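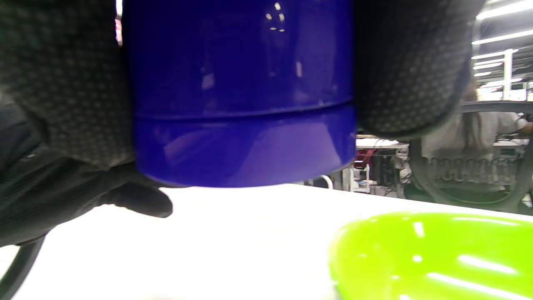
Dimanche 26 septembre 2021

Bon, je vous avais promis un compte rendu de la journée portes ouvertes de Dustalau et je m'y mets enfin, avec un thé et les pieds sur le radiateur (j'ai piétiné toute la journée d'hier, mes mollets s'en souviennent).

Pour celles et ceux qui débarquent : Dustalau, c'est un studio de doublage et de postproduction installé dans une ancienne imprimerie, derrière la gare de marchandises. J'y passe devant en bus depuis des années sans avoir jamais su ce qu'on y fabriquait. Alors quand j'ai vu l'annonce de la visite, je me suis inscrite dans la minute !

On était un groupe de 16, un peu serrés dans le hall, avec passe sanitaire contrôlé à l'entrée et masque obligatoire partout sauf dans la cour. Notre guide s'appelait Xuân Vương, directeur artistique, une voix magnifique et un débit de mitraillette. Il a commencé par nous emmener dans l'auditorium A, celui des séries. Pupitre, micro, grand écran et la fameuse bande rythmo qui défile sous l'image, avec le texte étiré ou resserré selon la vitesse de la réplique. Je croyais bêtement que les comédiens apprenaient leur texte par cœur. Pas du tout, ils le découvrent souvent le matin même, ils regardent la scène une fois en version originale et hop, ils enregistrent.

On a pu essayer. Je me suis portée volontaire (évidemment) pour une scène de Vumunex, une série de science-fiction norvégienne que le studio est en train de doubler et qui doit sortir en octobre. J'avais trois phrases à dire, dont une avec le mot « hydroponique ». J'ai démarré trop tôt, puis trop tard, puis j'ai ri dans le micro. Xuân Vương m'a dit gentiment que j'avais « une belle présence », je crois que c'est ce qu'on dit aux gens qui ne savent pas le faire. Un ado du groupe est passé après moi et il a tout calé du premier coup, ça m'a un peu énervée, je l'avoue.

Ensuite, le bruitage, et là j'aurais pu rester jusqu'au soir. La pièce ressemble au garage de mon grand-père : des chaussures par dizaines, des portières, du gravier dans un bac, de vieilles bandes magnétiques qu'on froisse pour faire de l'herbe. La bruiteuse nous a refait en direct une marche dans la neige avec de la fécule de pomme de terre dans une chaussette. J'ai essayé à la maison en rentrant, le chat est parti.

Un petit mot sur la salle de mixage : ils travaillent avec une console Engebretsen, énorme, dont l'ingénieur du son parle comme d'une voiture de collection. Il nous a passé la même séquence avec les dialogues seuls, puis les ambiances, puis la musique. La scène d'orage sans la musique, c'est presque comique.

Côté bémols, il y en a deux. La visite durait 2 heures et on a dû traverser la partie sous-titrage au pas de course, alors que j'avais plein de questions. Et le café de la cour fermait juste au moment où on sortait, snif.

La discussion de fin tournait beaucoup autour des plateformes. Les délais ont fondu, paraît-il : une saison de 9 épisodes se boucle désormais en quelques semaines, et les commandes de Kutex, le petit service de streaming qui monte, arrivent parfois avec des images encore provisoires. Certains comédiens doublent un personnage dont ils ne voient que la bouche dans un rond au milieu d'un écran noir ! Je ne regarderai plus mes séries du même œil.

Si ça vous tente, la prochaine visite est prévue en octobre, c'est gratuit, il faut juste réserver sur leur site. Demandez le groupe du matin, la bruiteuse n'est pas là l'après-midi.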